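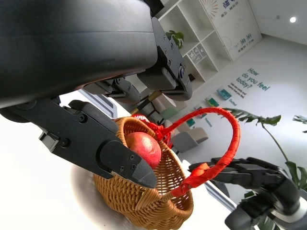
The Basket Table, and Other Things We Couldn't Stop Arranging

Small wicker basket, tan going on brown, with a red handle and one round red-and-pink fruit in it. It holds exactly as much as you would expect, which in my experience is one lunch or nine walnuts. Red on a white surface does most of the work for you, and I am in favor of anything that does the work for me.

What follows is the gallery for the winter table we put together at Piltska, the shared workroom on the second floor over the shoe repair. Most of the shots I meant to include are still on Jolán's old laptop, which is charging, or says it is. So for now you get one picture and a good many captions waiting for their pictures. I will add the rest as they come in. Please don't write to tell me they're missing. I know where they are. They are on the laptop.

How the table came about

In December Jolán Kovács and I were each given a gift basket by people who didn't know each other and had the same idea. Mine had crackers. Hers had better crackers. By the end of the week the food was gone and we had two perfectly good baskets that neither of us could throw out or explain to our families, so we brought them in to Piltska and set them on the long table. Then other people started doing it too.

If you leave a basket on a table, someone will put another basket next to it. I don't know why. At the height of it we had so many that the folding chairs had to live in the hallway, and the woman from the shoe repair asked if we were opening a store.

Captions, in the order the pictures should go

1. The long table from the door

Jolán took this one standing on the step stool. It's the best view of the whole spread, and also of the water stain on the ceiling, which she swears she cropped out. She didn't crop it out. The landlord has been sent a copy.

2. The bread basket from Pusetti

Pusetti is the bakery at the end of the block, and when they replaced their bread baskets they let us have one. It came with crumbs in the weave that have survived two washings and a hair dryer. If you're cleaning one of these at home, use a dry paintbrush first. Water just turns crumbs into paste, and then you own a basket with paste in it.

3. The tall one that won't stand up

Everyone loves this basket. It has lovely proportions and no interest in being vertical. We put a flat stone in the bottom, and it now leans with more confidence.

4. The Renach catalog, page 6

Jolán's grandmother ordered from Renach, and the catalog is the nicest thing on the table, basket or otherwise. Page 6 shows a picnic hamper with a place for every spoon. We don't own the hamper. We own the page, and we look at it.

5. Ribbon drawer

A drawer, open, containing every length of ribbon that was too short to use and too long to throw away. Renewing the wrap on a handle takes more than you think. Measure the handle, multiply by 5, and then go and buy more anyway because you'll have started in the wrong direction.

6. Zoia Yurchenko's knots

Zoia came in to show us how to finish off a wrapped handle so it doesn't creep open. She makes it look like buttoning a coat. The rest of us spent the afternoon producing small, sad lumps. Hers are on the left in the photo, and you won't need me to say so once it's up.

Notes on wrapping a handle

Several people have asked for these, so here they are while the laptop thinks things over.

Start at the base, where the handle meets the rim. Lay the loose end along the handle and wrap back over it, keeping each turn snug against the last. Glue is allowed. Zoia disapproves of glue, but Zoia isn't going to come to your house.

Cord is more forgiving than ribbon. Ribbon looks wonderful for the first three inches and then remembers it has two sides. If it twists, back up and redo the twist. You'll want to leave it and cover it with a bow. We have a box of bows on the shelf from people who wanted that too.

Work with the handle toward you and the basket resting on something flat. Holding it in your lap feels cozier and ends with the basket on the floor.

At the far end, tuck the tail under the last few turns and pull it through with tweezers. Trim it the next day. Fresh wrapping settles overnight, and a tail you cut too early slips back inside where you'll never see it again.

What to put in a small one

This was the longest argument of the whole project. Jolán says a small basket should hold one kind of thing. I used to say it should hold whatever was on the counter, which is how I once gave my neighbor a basket with a lemon, some batteries and a sewing kit. She was very nice about it.

Fruit is the easy answer. A single round piece sits low, doesn't roll, and makes the whole thing look intended. Two pieces look like the start of a grocery run. Grapes are a commitment. Bananas defeat any basket under a foot long, and I'd ask you not to send me photos of exceptions.

Wrapped candy works if you line the bottom with a napkin. Nuts work if you don't mind finding one in March. Soap works until somebody's uncle visits.

The one sale we made

We weren't a store, as I explained downstairs more than once, but a man from the Liyanage tea counter bought five of the plainer baskets for his window. He paid 200 for the lot and carried them off stacked like hats. The money went on cord, tweezers and a better step stool, so the next set of pictures from the door may at least be level.

Still to come

The shelf after we tidied it. The shelf a week after we tidied it. A close view of a rim repair that I'm prouder of than I should be. Jolán's attempt to sort everything by size, abandoned when she got to the ovals. An oval is as big as you want it to be, depending on which way you hold the tape.

She tells me there are 1,791 pictures in the folder altogether, and that a fair share of them are of her thumb. I've asked for the others.

If you gave us a basket and would like it back, come by Piltska and pick it out. Bring something to carry it in.

Page last changed 24 April 2025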